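4.2 Clearance rules for shared tabletops

Most published guidance on two-arm cells was written for fixtures, where every part has a known place. Kitchen tabletops are different. The objects vary in height and width, and some of them stand close to the path of an arm before any task begins. We therefore wrote a short set of placement rules and applied them to all layouts in the Hornholm set, which we render in simulation before any layout is built at the Rastent site.

The rules cover three things: the start pose of each arm, the space around tall objects, and the order in which the arms may enter the middle of the table. An arm may start with its fingers near an object, but never in contact with it. Large items such as appliances and baskets go toward the far side of the table. Only one arm may be in the middle at a time — the other waits at its own side until the first has cleared.

Figure 6 gives a top-side view of one layout. The right arm's gripper is close to the green bottle without touching it, and the left arm is at the far left edge. The microwave and the woven basket are at the back, and the yellow can stands near the center. 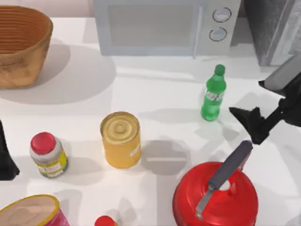
Figure 6. Simulated tabletop layout with two arms, used for the clearance check.

4.3 Checking and sign-off

Each layout is checked in simulation with 100 runs of the same task. A layout passes only if no run has an unplanned contact. A failed layout may be changed and checked again up to 3 times, after which it is dropped from the set.

We follow the Guerra checklist for sign-off, with one change. The original asks for a single reviewer, and we ask for a second one who did not place the objects. Both work from the rendered view and the Fimer contact log, and both must agree before the layout is released. Handles get their own line on our form. A pot that is well clear at its base can still have a handle that reaches into the path of an arm, so the distance is measured from the outermost point of the object.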